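8 de julio de 2026

Cuaderno de taller — encolado en frío, serie Grilen

Sigo con las pruebas de la cola de gelatina para lomos. La receta de Zaltero espesa demasiado pronto y ayer se me quedó a medias el segundo bloque, con el pincel tirando del papel. Hoy he cambiado la proporción: 200 g de agua por 21 g de gelatina en grano, remojo largo y baño maría sin llegar a hervir. Queda más fluida y da tiempo a repasar los cuadernillos de los extremos.

Bloque A (papel Devis, verjurado, cosido a la francesa): dos manos, la primera muy aguada. Prensa Hämmerli cerrada a mano, sin palanca. Al abrir, el lomo salió recto y sin rebabas. El hilo asoma un poco en el tercer cuadernillo, pero eso es de la costura.

Bloque B (mismo papel, sin coser, fresado): 2 mm de profundidad en las ranuras. La cola entra bien. Abre peor que el A y cruje al forzarlo por el centro. No lo daría por bueno para un libro de consulta.

Bloque C: estropeado. Lo metí torcido en la prensa y lo vi tarde. Guardo las hojas para guardas o para probar tintes.

La tarlatana del rollo viejo está muy almidonada y se levanta por las esquinas. Probar a lavarla antes o gastarla solo en cajas. La del rollo nuevo va bien, cortada 10 mm más corta que el lomo por cada lado.

El sierro de las cabezas lo sigo haciendo con la segueta pequeña. Con la grande se abre demasiado el corte y luego se ve la cola por dentro del pliegue.

La gelatina sobrante está en el tarro de tapa azul, en la nevera. Se puede recalentar una vez; a la segunda pierde fuerza y huele. Quien la use, que lo apunte en la etiqueta.

Falta: 
cartón de 2 mm para las tapas de Grilen
cambiar el fieltro de la prensa, tiene cola seca en una esquina
afilar la chifla
preguntar a Devis si el verjurado viene con la fibra en el otro sentido — este último paquete se comba al humedecer

Mañana redondeo el A, si la cola sigue flexible, y pego la primera tarlatana. El B lo dejo bajo peso hasta el viernes.
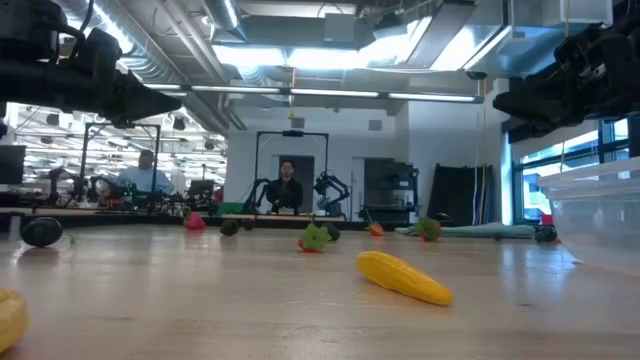
El redondeo lo haré con el martillo ligero y golpes cortos, desde los bordes hacia el centro, dándole la vuelta al bloque cada dos pasadas. Si el lomo se agrieta, vuelvo a humedecer con cola aguada y espero antes de insistir.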